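3.2 How confidences travelled: the hairdresser, the neighbour and the coroner

We came to this part of the study a little sideways, if the reader will forgive us. The Sornotlow inquest papers had been read for years as a story about one poisoning and one very tired doctor, and it was only when Nesma Tazi sat down with the whole run of 2329 pages (over a good many pots of tea) that the small talk in them began to look interesting. People had talked before the death, you see. They had talked at the bakery, over fences and on the bus to Trimier, and a surprising amount of that talk was written down afterwards by constables who didn't think much of it.

We coded 600 statements in all. Some 200 of them mention a remark the witness had heard before the death and had taken as a joke, or as a bit of steam being let off after a hard week. We don't blame those witnesses in the least, and we hope our colleagues won't either. A grumble about a husband or a brother-in-law is an ordinary thing, and most grumblers go home and put the kettle on.

The distances matter too. A remark made in Nillier on a Monday could be known in Sornotlow by supper, carried by anyone with a reason to drive over, and the drivers' statements are among the fullest we have.
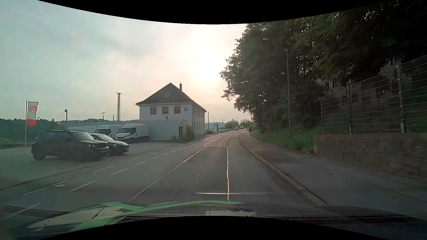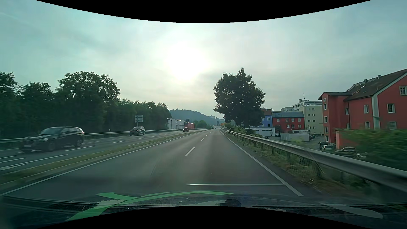
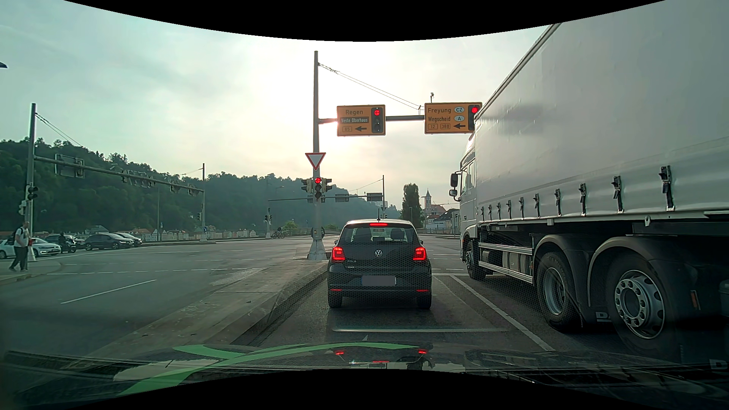 Figure 4. Three views from the road.

3.3 Remembering after the verdict

Rasa Ozoliņš has argued, in her lovely and patient work on the Jaunzems trial, that witnesses tidy their memories once a verdict is in. Our own material bears her out for the most part, though with a wrinkle or two. Those who gave a first statement in March, while the matter was still being treated as an accident, tended to leave out the heard remark altogether. Asked again later, many of the same people recalled it with the day, the weather and the colour of the speaker's coat!

We're inclined to be gentle about this. It would be easy to call the later versions embroidery, and a few surely are, but a remark that meant nothing at the time has to be fetched back from somewhere, and the fetching takes a while. We return to the question of dates in section 5, where the doctor's diary is some help.

Comments (3)

marigold_k: Really enjoyed this section. Is the coding sheet available anywhere? I'm working on neighbour testimony myself.

Trimier reader: My grandmother rode that bus for years and would have loved this. She heard everything.

P. in the archives: Small query, is the doctor's diary the bound one or the loose sheets? The two disagree about the second visit.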